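Pipette tips and tip boxes: the questions I get asked most

I've been looking after the consumables at Laur for a good while now, and every December, when the new starters arrive, my inbox fills up with the same handful of questions. So I've put the answers on one page. If yours isn't on it, come and find me (second bench from the door, most mornings) or ask Reiko Nomura, who knows the stockroom even better than I do.
Asuka Tanabe

Where do I find a fresh box?
Stockroom, left-hand shelves, at chest height. We buy the tips in bags of 1,000 and refill the boxes ourselves, so please don't go hunting for sealed ones. Take the box at the front – they're in date order and I do get a bit grumpy when they're not.

Can I start a new box when there are still tips in the old one?
Please don't! Half my life is spent finding three boxes on one bench with a few tips in each. Finish the one that's open, then fetch another. If you really need a full rack for a long run, put the part-used one on the "open" shelf with its lid shut and somebody else will use it up.

Does it matter which hole I take a tip from?
Not to the tip, no. But if you work along the rows in order you can see at a glance where you've got to. I go front to back, Adeel Cheema goes back to front, and we've agreed to disagree. What drives us both mad is a rack that's been picked at from all over.

What do you mean by a part-used box?
Anything with gaps in the rack, basically. There's no magic number. The green racks make it easy enough to spot what's left, even though the tips are clear.

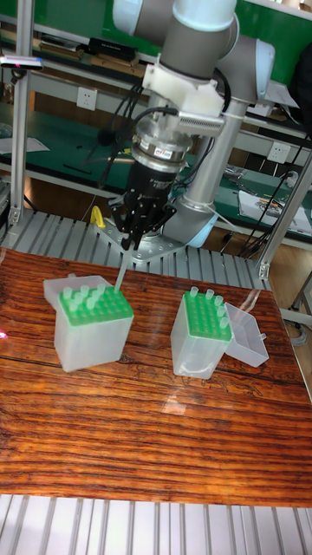
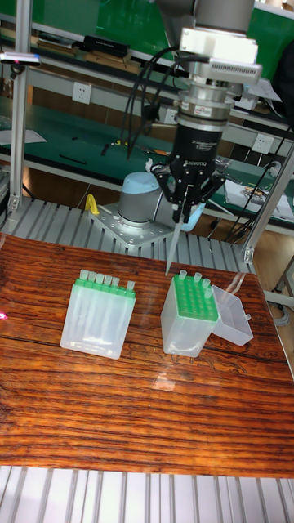
Two part-used boxes with green racks, in both pictures. The right-hand one has its lid open.

Should the lid stay open while I work?
If you're taking tips one after another, yes, fold it right back so you aren't knocking it with your sleeve. If you're wandering off for a cup of tea, shut it. Dust gets everywhere in this building, and the windows on the Flurkport side don't close properly (I have reported it, twice).

I dropped a tip on the bench. Can I put it back?
No, sorry. Bin it. It's one tip! Same goes for one that you've touched at the narrow end.

How do I refill a rack?
Clean gloves, clean bench, and put the tips in upright, narrow end down. Check that each one is sitting level with its neighbours before you close the lid. It's slow at first, then you find a rhythm and it's rather soothing. Nermin Bilgin does hers with the radio on.

Can the boxes go in the autoclave?
Ours can, with the lid resting and not clicked down. Leave them to cool for an hour before you move them. If you've brought a box over from another lab, ask me first, as I can't vouch for what it's made of.

What happens to empty boxes?
They come back to me, please, with the racks still in. Cracked ones go in the blue crate under the sink. Broken hinge but otherwise fine? I'll keep it for spares.

How many boxes can I book out at once?
Up to 24. More than that and I need a day's notice, so drop me a line.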